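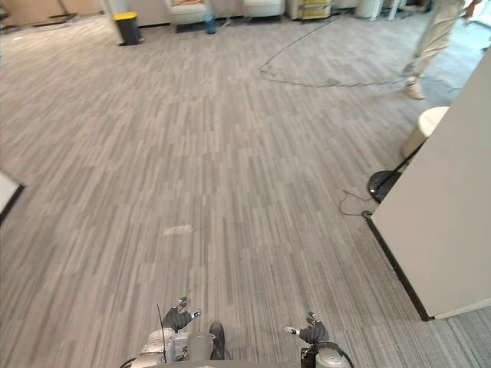
How does a robot learn to pick up a cup?
A person shows it how, many times, and the robot's computer looks for what is the same in every try.

Think about how you learned to tie your shoes. Maybe somebody held your fingers and moved them. Robots can learn in a similar way, and there are two ways to do it.

By hand. The teacher takes the robot's arm and moves it gently to the cup. The robot has sensors in its joints, and they remember every bend.

By remote control. The teacher wears special gloves or holds two handles. When the teacher closes a hand, the robot closes its hand too – almost like a mirror. The robot also keeps what its camera sees. The camera can sit on the head, so it looks down on its own two hands in their black gloves and on the carpet in front of them. A lamp, a cable on the floor, a person walking past: all of this goes into the lesson together with the movement.

One lesson is not enough. Jurgita Lapiņa teaches robots at Givari, and for one small task she made 2000 tries. The cup must stand in a new place each time. If it always stands in the same place, the robot learns only that place.

Do mistakes matter? Yes, but they can help. When the teacher drops the cup and picks it up again, the robot can learn how to repair a mistake.

Try it at home! Close your eyes and let a friend move your hand to a spoon. After four times, can you find it alone?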